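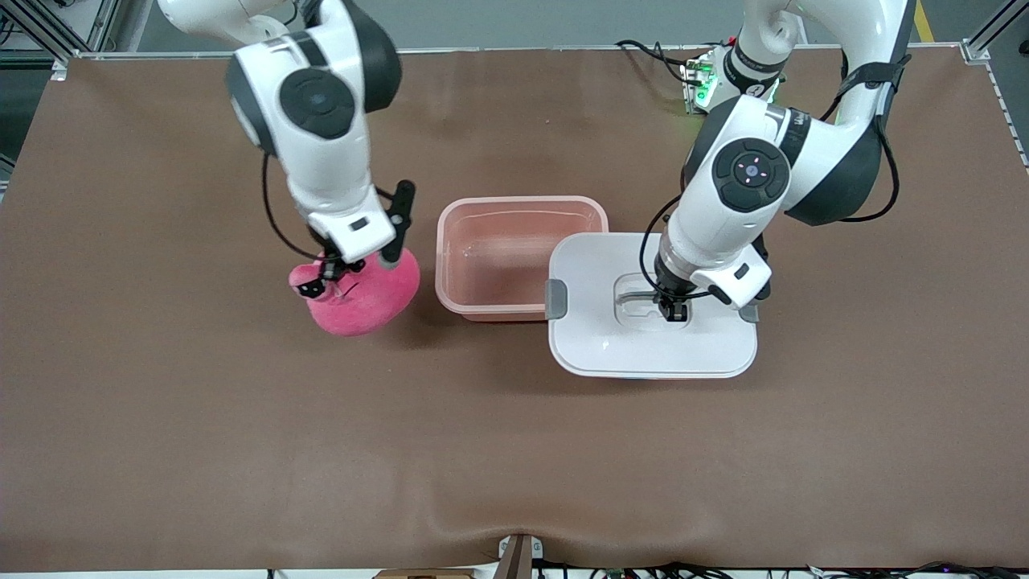
Murkis Inspection Desk
Site safety inspector, Rindovthorpe workshop

Two-arm cell, return-to-service checklist
Inspection date: 26 August 2022
Reason: right gripper lost holding force during a lift and dropped a tub. No injury. Cell locked out pending this check.

1. Emergency stop, both arms
Pass. Both arms halted on one press. Reset needs the key, as specified.

2. Right gripper, holding force
Fail at first test. Force fell off after 32 cycles. Connector at the wrist was not fully seated. Reseated and retested, pass. Soft toy held clear of the mat at low force setting.

3. Left gripper, lid handle grip
Pass with comment. Fingers go into the handle recess of the white container. Clearance is tight. Do not raise approach speed until the Orkov fixture drawing is revised.

4. Cable routing
Comment. Cables run outside the links on both arms. The loop on the right arm is to be checked for snagging at full reach. Cables under the front of the table are tangled and must be tied up within 5 working days.

5. Work surface
Comment. Mat is wrinkled and sags at the front edge. Clamp is tight. Flatten and re-clamp before the next run.

6. Floor marking
Pass. Yellow line legible.

7. Service interval
Overdue. Grippers are due every 3,000 cycles. The May service was not entered in the Kurtuluş log, so the count cannot be confirmed. Treat as due now.

Result: restricted use, low speed only. Items 4, 5 and 7 open. Repeat item 2 after 2 shifts.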